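The Sock Situation, and Other Matters of State

My grandmother ironed pillowcases. She ironed dish towels too, and once, during a long rainy April, a bathing suit. I bring this up because I have reached the age at which I was supposed to have turned into her, and I am writing this in a shirt that looks like a road map of a mountainous country.

For years I blamed my apartments. The one on Morrison had a laundry room in the basement with one working dryer and a sign-up sheet run along the lines of a small monarchy. Selina Eder had the 7 p.m. slot. She'd had it since before the building had an elevator, and I believe she intended to leave it to someone in her will. I washed my clothes at 11 at night like a raccoon and hung them on the shower rod, where they dried into the shape of a shower rod.

Now I have my own machine. It has 12 settings, and I use one. It's called Mixed, and I feel it understands me. My friend Corina uses a different setting for every load and owns a folding board, a plastic thing with hinges that makes every T-shirt come out the size of a magazine. She gave me one for my birthday. I use it to carry seedlings out to the porch.

What I've come around to, slowly, is folding badly but right away. Corina's shirts are beautiful but they wait in the basket until she has a free hour and a podcast. Mine go from dryer to drawer in 4 minutes, crooked, one sleeve out, and they get worn just the same.

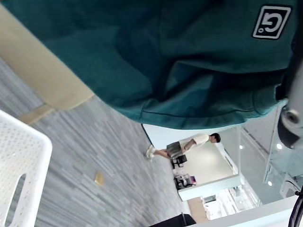

Posted by Annelies Lüthi
Filed under: Home, Grievances
44 comments

I should say something about the socks, as I promised in the title. I have stopped matching them. I buy one kind, in gray, and when enough of them have gone wherever they go, I buy another bag of the same. This worked beautifully until the store changed the gray. The new gray is a little greener, and so I am back to matching socks, only now I have to do it by the window.

My grandmother would have had views. She darned hers, with a wooden egg she kept in the button drawer, and I still have the egg. It's on my desk holding down the water bill, which I've been meaning to pay since I started this post.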